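2024-06-11
Table 2, basket task, collection notes

Started at nine with the restart checklist. Head camera came up on the second try, same as all last week. I have stopped logging that as a fault and put it in the Zindard ticket as a known thing. Exposure locked, white balance locked, clock offset checked against the recorder. Hülya had left the session sheet half filled in from Monday, so I carried on from her line.

Count at the start of the day was 2696 accepted episodes across all basket prompts. That is after the May cleanup, when we threw out everything with the old camera angle. Anyone comparing against the plot on the wall should know the plot still has the old ones in it.

Plan for today was the mixed set: kitchen tool, fruit, cloth. Prompts are all of the form "put the X in the basket" or "take the cloth out of the basket and put it on the table." We have plenty of the first kind. The second kind is thin and the policy shows it. On Eusebio's last evaluation run it was asked to take the cloth out and it went for the peach, four times in 6 tries. My reading is that with a basket in view it has learned that things go in and very little else.

So the morning was mostly cloth-out episodes, with the basket on the right and the distractors spread along the back. Layouts come from the Restota sheet generator, which gives positions on a coarse grid. I place by eye and don't chase the grid. Eusebio wants the jitter anyway.

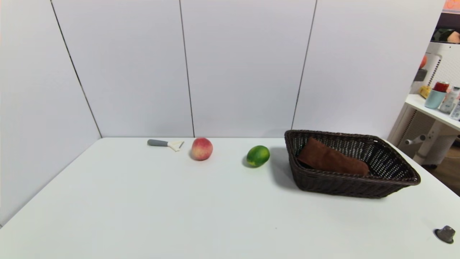 Prompt order for each layout was cloth out, then peeler in, then peach in, then lime in, then full reset. I tried it with the lime first for a while and changed back. When the lime goes in early it rolls to wherever the cloth was and the next placement gets crowded. Those episodes are fine to keep but they are slow, and the slow ones get trimmed by the length filter, so it is wasted time unless we raise the limit. Hülya, can you look at whether the limit still makes sense for this set? It was chosen for blocks.

Things I noticed while running:

The peeler is the hard one. Grasping by the handle works from most angles when it lies on its side with the handle pointing away from the basket. Grasping near the blade end gives a bad hold and it swings on the way over. I dropped it twice doing that and marked both as failures. Please do the same and don't delete them. Skendbridge asked for failures with a clear label and we have hardly sent any.

Tool close to the back wall is awkward. The wrist comes down near the panel and I find myself dragging the thing forward before lifting. I did this in every back-row peeler episode, so the data now says "drag, then lift" for that position. I don't mind that as a strategy but we should be consistent. If one of us drags and another goes straight down, the model gets both and averages them into something useless. Proposal: drag for the back row, straight down for everything else. Eusebio to say yes or no before Thursday.

Cloth: pick at the fold, not the corner. Corner grasps come up with the cloth hanging long and it catches on the rim. For cloth out, set it down on the open part of the table in front of the basket and let go low. I was letting go high in the first batch and it landed differently every time, which makes the success check guess. The check is still the Altıntaş one, which wants to see the whole cloth outside the basket outline. It passed one episode where I am quite sure a corner was lying over the rim. Episode flagged, note attached.

Teleop lag was normal until late morning and then felt heavy for a stretch. I looked at the log afterwards and the command rate had dipped. No pattern I can see. I stopped, restarted the bridge, and it was fine again. Episodes from that stretch are tagged "lag" and should stay out of training until somebody has watched them.

Language labels: I varied the wording this time. "Take the cloth out," "remove the cloth from the basket," "get the cloth out of there." Only the first was in the set before. For the fruit I used both "lime" and "green fruit," and "peach" only as "peach." If we start calling that one the red fruit we need to do it across all layouts, and I didn't want to start that alone.

Afternoon was shorter. Hülya took over the controls for two layouts so we have a second operator on the cloth. She is faster than me and her paths are straighter – mine curl in toward the basket from the left for some reason. Probably good to have both. Operator ID is in the metadata, check that it switched over, as it didn't last time.

Upload started before I left. I haven't updated the accepted count, that waits until the review pass is done.

To do:
Review pass on today's episodes (me, tomorrow morning)
Length limit for the mixed set (Hülya)
Drag or no drag for the back row (Eusebio)
Send the labeled failures to Skendbridge once reviewed
More cloth-out layouts with the basket on the left, we have none yet
Redo the wall plot without the old camera angle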